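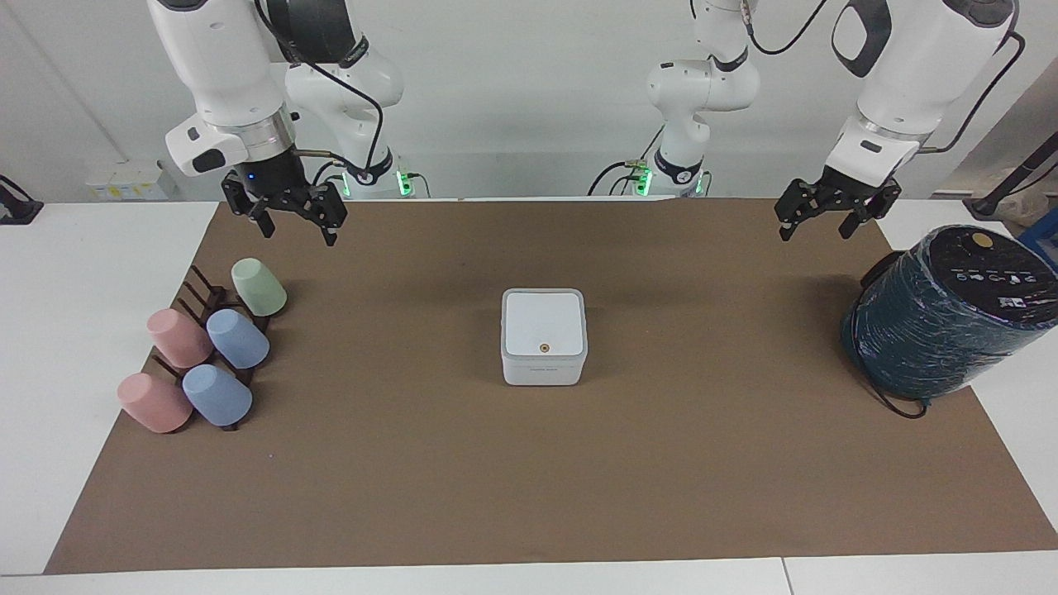
Slide 4: two-arm station, cup rack task.

Introduce the project: Mondomon, student build, Alham robotics club. Dela Addo ran the trials.

Point out the cup rack on the left, both grippers open. Mat is brown paper — cheap to swap, easy to mark.

Log to date: 73 trials, 48 clean. Most misses came at the grasp. Pause, take questions on grip width.

Next slide: wrist angle plots, left arm first.

Last updated: October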